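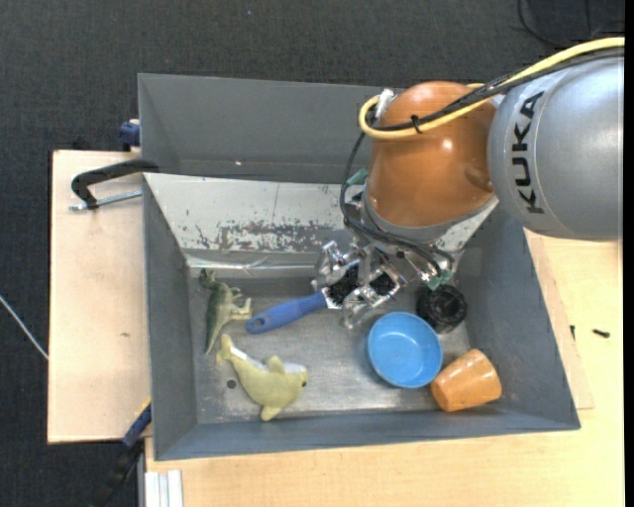

Does metal grow back if you dig it up, asked one of my readers in Girivholm, and I've been thinking about that question all through breakfast. Great question! The short answer is no. Trees grow back and wheat grows back, but the metal in the ground has been there since the Earth was very young, and we're not getting a fresh batch.

So where does it come from? Mostly from rocks called ores. An ore is a rock with enough metal mixed into it to be worth the bother of digging. Iron ore is often reddish, a bit like rust, and there's a good reason for that colour — it's iron joined up with oxygen, and so is rust. If you've ever left a bike out in the rain all winter (I have, and Mum was not pleased), you've made a tiny bit of something a lot like iron ore.

To get the iron out, people heat the ore in a furnace as tall as a block of flats. Carbon goes in too, usually as a sort of baked coal called coke. No, not the drink! The carbon grabs the oxygen, and runny, glowing iron trickles to the bottom. Mix in just the right small amount of carbon and you have steel, which is much tougher than plain iron.

Now for my favourite part. Steel can be melted and used again, over and over. An old car might turn into a bridge, then a fridge, then a few thousand spoons.

Want to try some sorting at home? Find eight clean metal things, like a spoon, a paper clip or a drink can, and hold a fridge magnet near each one. Make two piles, one for things that stick and one for things that don't. Most food tins will stick, because they're mainly steel. Drink cans here are usually aluminium, so they won't. My first go took about three minutes and then I spent the whole afternoon testing door handles. Watch out for sharp edges on opened tins, and keep your magnet away from phones and bank cards.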